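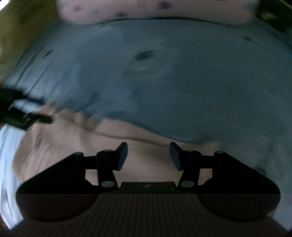
Dymphna Daly wanted to know why anyone would pay for a folding class at all, and she put it to Akua Nutsugah before I'd opened my notebook. Nutsugah shrugged. "They don't pay me for folding. They pay me to stand there until it's done."

She runs the Pongate sessions, 30 dollars for two hours, and does her demonstrations on a bed. I asked what was wrong with a table. "Nobody folds on a table at home," she said. I do, but I let it go.

Her rule is to start with small cloths and leave sheets for last. A fuzzy pink cloth on a blue flowered bedsheet is the kind of thing she means – soft, thick and reluctant to hold a crease.

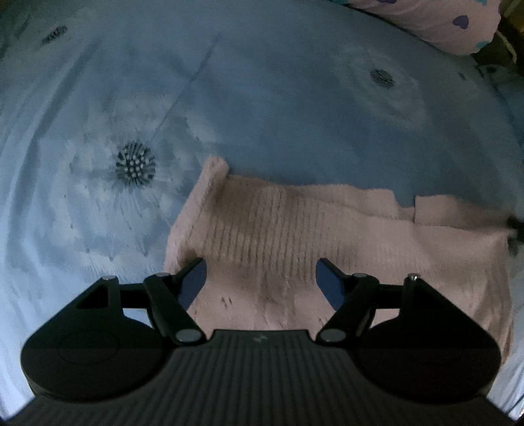
I pressed her on the claim in her July leaflet, that folding in thirds saves a whole shelf. Had she measured? "I had a shelf left over," she said. One shelf, in one closet, and hers.

She was better on ragged edges. "Fold them to the inside. If you try to square them up you'll be there all night." Daly asked if it wouldn't be simpler to throw the thing out.

"Then you'd buy another one," Nutsugah said, "and you'd have to fold that."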